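Lereck police to replace paper transfer files in April

Lereck Police will move its officer transfer process to an electronic system in April, ending the use of paper personnel files for staff arriving from other forces.

The system, called Cirura, holds service history, driving and first aid qualifications, vetting status and medical clearance in a single record. The sending force completes its part of the record and locks it. The receiving force then checks each entry and either accepts it or returns it with a code stating what is missing.

Transfers into Lereck now take 69 working days from application to start date. Most of the delay falls between the interview and the vetting decision, when files are mailed between offices and often come back for a signature.

"The checks are the same checks," said Aigars Laur, who heads the transfer desk. "An officer who needs a fresh vetting interview will still have one. The change is in how the paperwork reaches us."

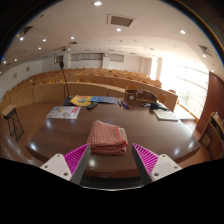 Rustad, the neighboring force, tested the software on 200 applications last year and will connect to Lereck on the first day of use. Jandodberg is due to join in the fall, once its payroll records have been converted to the same format.

Officers who have already applied do not need to apply again. Their files will be scanned and entered by the transfer desk, and they will receive a login by email. Rank, pension entry date and leave balance should be checked at first login, and errors reported within the period given in the email.

Relu Lazăr, who manages training records at Rustad, said the most common fault during the test was an expired driving permit category. Cirura now flags these before a record can be locked.

The system has capacity for 3000 open records. Lereck has 800 sworn officers.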